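4.2 Part-year contracts and how leave was paid

Of the 73 contracts we coded, 70 came with usable pay records. The other three were dropped at this stage - two had no leave entries at all, one was a duplicate filed under a different job title. All were from employers in Brevisau and covered people working less than a full calendar year: seasonal packing, school kitchens, exam supervision, warehouse cover over the holidays. Coding was done by both authors (Ostermann and Bravo), first separately, then together where we disagreed.

Main question for this section is simple enough. When someone is on the books for twelve months but works only seven or eight of them, how does the employer work out their paid leave? And does the method written in the contract match the method used by payroll?
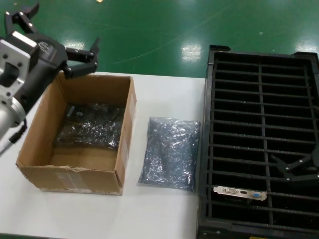 Reading time for this section: 17 min

4.2.1 Methods found

We sorted the contracts by the wording of the leave clause. Three groups came out of it. First group: leave as a flat number of weeks, same as full-year staff. Second: leave built up by the hour, a set share of hours worked. Third: no method given, just a line saying leave will be paid "in line with company policy" or words close to that. The third group was larger than we expected going in. In most of these the policy itself was a separate document, and staff had to ask for it.

The hourly group needs some care. A few of these contracts were older ones, carried over with small edits, and the share given in the clause did not match the share in the pay software. Neither side seems to have noticed. At Melis, a packing firm, the clause had one share and the payslips another, and the gap ran in the worker's favor for part of the period and against them for the rest. We coded by the clause, and flagged the payslip figure in a separate column.

Flat-week contracts were easier to read but not easier to apply. A week of leave is only clear if a week of work is clear, and for people whose hours change it is not. Some employers took an average over the past year including the empty weeks. Some left the empty weeks out. This matters a lot. Leaving them out gives a higher weekly rate, and for someone working seven months the differnce is large. Only a handful of contracts said which way it should be done.

4.2.2 Match between contract and payroll

Pay records gave us 2,127 leave entries to check against the clauses. Each entry was marked match, no match or cannot tell. "Cannot tell" was used whenever the clause gave no method, so the whole third group falls there by default. We thought about testing those against the separate policies and decided against it - the policies were undated in too many cases, and we could not be sure which version was in force when the leave was taken.

Within the other two groups the most common mismatch was in the averaging. Payroll used all weeks, contract pointed to worked weeks only, or the clause was open to both readings and payroll took the cheaper one. We did not treat open clauses as mismatches. A stricter reading would, and a reader who prefers that can rerun the count from the coding sheet.

Second kind of mismatch was timing. Several contracts said leave would be paid when taken. In the records it was paid as one lump in June, at the end of the working season, with no dates of leave attached. Staff at Culari told us they understood this as a bonus. One had never booked a day off in the time she had been there and did not know she could. Interviews were short and we do not want to lean on them too hard, but the same confusion came up at two other employers without us asking.
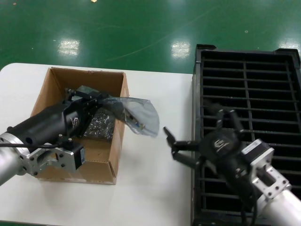

Figure 2. Open cardboard box on a white table, with a clear plastic bag of small silver metal parts inside.

4.2.3 What the employers said

We put the mismatches to each employer in writing. Most answered. The replies fall into a pattern: the pay software was set up for full-year staff, part-year staff were added later, and the settings were never gone back over. Clillholm, the largest of the employers, sent us the setup notes for its system. There is a single field for weekly hours, filled in at hire. It is not updated when hours change unless a manager files a form, and managers we spoke to did not all know the form existed.

Two employers disputed our reading. One argued that a worker with no hours in a given month is not employed in that month, so no leave can build up. The contract in question had a start date and no end date, and the worker was kept on the payroll list the whole time. We kept our coding. The other pointed to a side letter we had not seen. It was supplied, it changed the reading, and that contract was recoded as a match.

4.2.4 Limits

Small sample, one town, employers who agreed to take part. Firms with the worst records probably did not volunteer. We also had no way to see leave that was asked for and refused, as refusals were not logged anywhere we could get acess to. Agency workers are left out completely and are taken up in section 5.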